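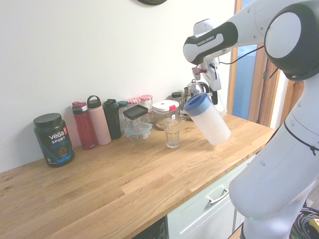
How many demonstrations do you need before the arm can do a task without you?

For a single, fairly tame task in one kitchen, I plan on 71 good ones before I bother training anything. That number isn't magic. It's where our first pouring task started behaving, and I've been superstitious about it ever since. If you want the arm to cope with a different counter, different cups and different people leaving things in different spots, you're looking at a lot more. Our biggest set so far has 1000 in it, and it took two of us most of a summer.

Who's writing this?

I'm Mackenzie Lemieux. I run the teaching sessions for the Rilton kitchen project, which means I spend my days either holding a robot by the wrist or steering it from a chair. Brayden Bélanger handles the training side and fixes whatever I break. "We" on this page is the two of us.

Do you move the arm by hand or by remote?

Both, and I have opinions! Moving it by hand (you put the arm in its floppy mode and just push it through the motion) is the quickest way to get going. You feel the weight of things, you feel when you've bumped the counter, and a total beginner can get a decent drawer-opening in their first ten minutes. The trouble is that your own arm and shoulder end up in the camera view, and then the robot learns in a world where there's always a person standing next to it.

So for anything that leans on the cameras, we go remote. We started with a game controller, hated it, and moved to a hand-held tracker that follows your wrist. Tilting is where you notice the difference. Pouring with two thumbsticks made me want to lie on the floor.

How long does it take to get good at it?

Most people are clumsy for an afternoon and fine the next morning. I have new folks do 20 throwaway runs with dry rice before we keep anything. Don't skip this, and don't sneak the throwaways back into the set later on when you're short (I've done it, Brayden found out, it was a long lunch).

Why start with pouring? It sounds hard.

It is kind of hard, and I'd tell you to start with picking up a cup. But pouring is a great second task, and I love it because it's so picky about how you move. If you jerk the wrist, you can see it in the stream. If you stop tilting too late, you've got a wet counter. It cleaned up my driving faster than anything else we've tried.

A few things that helped me:
Go slower than you would with your own hand, but keep moving. Long pauses are poison, the arm learns to pause too and then sometimes never gets going again.
Pick one moment to start tilting back and stick with it.
Start each run with the pitcher in a slightly different spot.
Fill it to different levels. It's a pain, do it anyway.

Should I clear the counter first?

I wouldn't, at least past your first few sessions. If every run happens on a bare counter, the first stray water bottle will throw the whole thing off. Leave normal kitchen stuff along the back and shuffle it between batches. Just keep it out of the arm's path, and keep anything breakable that you care about in another room. RIP my blue mug.

Do you keep the runs that went wrong?

Depends on the kind of wrong. If I miss the handle, back off and get it on the second try, I keep it, and I'm happy to have it, because the arm needs to see what recovering looks like. If I knock the glass over, that one gets tossed. Last time I checked we had 579 keepers for pouring, and plenty of those have a wobble in them.

What do you use to record and label everything?

Enus for recording and Ciller for trimming and tagging. Enus is plain and it works. Ciller is nice once you learn the shortcuts, but save often, and don't resize the window during an export. I don't know why. Just don't.

Can two people teach the same task?

Sure, but watch each other first. Brayden grabs a handle from above and I come in from the side, and for a while the arm tried to split the difference and grabbed air. We now agree on one grip per task and write it on a sticky note by the keyboard.

Is it safe to stand next to it?

When you're guiding it by hand, keep your fingers out of the joints and have the stop button where your other hand can reach it. When it's running on its own, I step back past the reach of the arm, every time, even for the boring tasks. Tie your hair up too.

Can I come try it?

Please do! We open the Gauthier Street lab to visitors through June, mornings from 9:30 until noon. Wear closed shoes and sleeves you don't mind getting wet, and ring the side bell, the front one's been dead since winter.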